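Why Do We Sleep?

By Elsie Hinds

Every night, all over the world, children say the same thing: "But I'm not tired!" And then, a little while later, they are fast asleep with their mouths open. I said it myself when I was small (quite loudly, my sister tells me), and I would have been very cross to learn that my body had already started getting ready for bed without asking me.

Deep inside your head there is a kind of clock. It has no hands and it doesn't tick, but it keeps very good time, and it pays attention to light. When the evening gets dark, your brain starts making something called melatonin (say it like this: mel-a-TOE-nin). Melatonin is a message that goes all through your body, and the message says, "Night is coming, everyone, time to slow down." Your eyelids get heavy, you yawn, and you get a tiny bit cooler too, which may be why it feels so lovely to pull up the blanket!

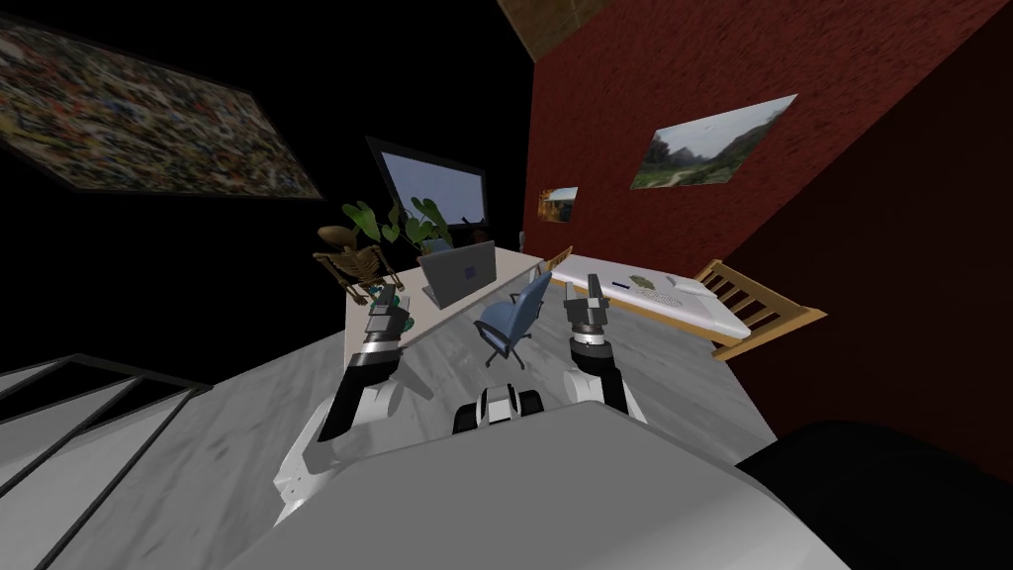 Once you are asleep, your brain gets busy. It goes back over the things you saw and did and learned, and it decides which ones to keep. Think of a bedroom with a desk near the bed, a bit like the one in the picture. All day long you drop things on the desk: a spelling word, a new song, the way to tie a bow, what your friend said at lunch. At night your brain comes along and puts the important things away where you can find them again. Some of the rest it lets go, and that's fine, you don't need to remember every single sock you ever put on.

Your body is working as well. It makes more of the stuff that helps you grow, and it mends little scrapes and sore muscles. My neighbor Benoît has a very old dog named Mallet who sleeps most of the day, and even Mallet's paws twitch when he is dreaming, or at least when we think he is dreaming, as he has never told us.

Now, dreams! Most of the really strange ones come during a part of the night called REM sleep. Those letters stand for "rapid eye movement," and if you watch a baby napping you might see the eyes wiggling under the lids. You go in and out of REM sleep several times before morning, even if you only remember one dream, or none at all.

So how much sleep do you need? If you are between six and twelve years old, doctors say nine to twelve hours. Tonight, try turning off the screens a good while before bed, and ask somebody to read you a chapter of something slow.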